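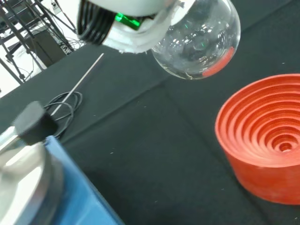 Foto: cámara de muñeca, banco de pruebas de Trulimwood. Reproducción permitida citando la fuente.

Sección 6. Comparación de pinzas con material de vidrio

6.1 Antes de empezar

Esta sección da por hecho que el brazo está montado, que el controlador Skundari arranca sin quejarse y que usted ha leído la sección 5. Si ha venido directamente aquí porque el título prometía vidrio, vuelva a la 5: los límites de fuerza se fijan allí, y el vidrio no perdona.

El procedimiento sirve para comparar dos o más pinzas haciendo la misma tarea: tomar un matraz de fondo redondo, llevarlo hasta su soporte y dejarlo allí de una pieza. La esfera es una forma ingrata. Ofrece muy poca superficie de contacto, rueda en cuanto se la deja sola y refleja todo lo que tiene alrededor, incluido el piloto de la propia pinza, que en los matraces aparece como una mancha verde donde no hay nada verde.

Necesitará:

Las pinzas que vaya a comparar, con su brida.
Un matraz de fondo redondo, vacío y seco, más otro igual de repuesto. Mejor dos.
Un soporte con asiento de anillos concéntricos. Conviene que sea de un color vivo, como el rojo anaranjado de la foto, para que la cámara lo separe del fondo.
Un mantel negro, lo más liso posible.
Material blando para forrar la zona de agarre.
Las gafas de seguridad. Las suyas, no las que están colgadas en la puerta de adorno.

PRECAUCIÓN: Si deja una placa calefactora o un agitador en la mesa para que el entorno se parezca al de un laboratorio de verdad, desenchúfelo. La prueba mide el agarre; de las quemaduras se ocupa otro manual.

6.2 Preparar la pinza

1. Con el brazo en reposo y la parada de emergencia pulsada, monte la pinza y apriete los tornillos de la brida en cruz.

2. Forre la zona que tocará el vidrio con el material blando. Una sola capa, sin arrugas. Dos capas parecen el doble de prudentes, pero los dedos dejan de cerrar donde el programa cree que cierran.

3. Sujete el forro de modo que ningún borde suelto asome por delante de la cámara. El programa de visión Plineo es capaz de dedicarle a una pelusa la atención que le niega al matraz.

4. Suelte la parada de emergencia y abra y cierre la pinza en vacío 60 veces. Es aburrido. Si el forro se desplaza, repita desde el paso 2, que también lo es.

5. Compruebe que los cables no se tensan al girar la muñeca de un extremo a otro de su recorrido.

NOTA: Use el mismo forro en todas las pinzas. Comparar una pinza forrada con otra desnuda da resultados muy claros y perfectamente inútiles.

6.3 Preparar la mesa

1. Extienda el mantel y alise los pliegues que caigan cerca del soporte. Los demás puede tolerarlos: una tela sin ninguna arruga solo existe en los catálogos.

2. Coloque el soporte dentro del alcance cómodo del brazo y marque su contorno con tiza. Lo moverá sin querer, y le convendrá saber cuánto.

3. Recoja o aparte los cables y varillas que crucen la trayectoria. Los que se queden, que se queden siempre en el mismo sitio.

4. Abra Plineo y ajuste la exposición con el matraz ya a la vista. Si una superficie metálica sale quemada en blanco, baje la luz o cambie el ángulo de la lámpara antes de tocar los parámetros.

5. Guarde la escena con un nombre que vaya a entender dentro de un mes. «Prueba_final_2_buena» no cumple este requisito.

6.4 Ejecutar la serie

1. Ponga la velocidad del brazo al 70 por ciento de la que usa normalmente.

2. Lleve la pinza a la posición de toma y cierre sobre el matraz con la fuerza mínima fijada en la sección 5.

3. Levante y espere. Si el matraz gira dentro del agarre, anótelo como deslizamiento, aunque no se caiga.

4. Desplace la pinza hasta el soporte y baje despacio, con el bulbo sobre el agujero central. El contacto debe producirse primero con los anillos. Si lo primero que toca es el borde exterior, detenga el brazo y corrija el centro.

5. Abra la pinza, retírela en vertical y observe si el matraz se queda quieto.

6. Repita la serie completa antes de cambiar de pinza.

PRECAUCIÓN: No intente atrapar con la mano un matraz que se cae. El reflejo es muy humano y el matraz de repuesto está para eso.

6.5 Leer los resultados

Plineo genera una tabla por pinza. En nuestro banco, la comparación entera ocupó 782 ciclos, de los cuales 263 correspondieron a la pinza Ông. No publicamos un ganador: la respuesta cambia con el forro, con el diámetro del bulbo y, sospechamos, con el humor del controlador.

Fíjese primero en los deslizamientos -- las caídas ya las habrá oído -- y después en la desviación al depositar. Una pinza que nunca suelta el matraz pero lo deja torcido dará más trabajo que otra algo menos firme y bien centrada.

Si dos pinzas quedan empatadas, repita la serie con el matraz del tamaño siguiente. El asiento escalonado del soporte admite más de un diámetro; consulte la tabla de compatibilidad del apéndice B antes de elegirlo.

Para volver a la configuración de fábrica, siga los pasos de la sección 7.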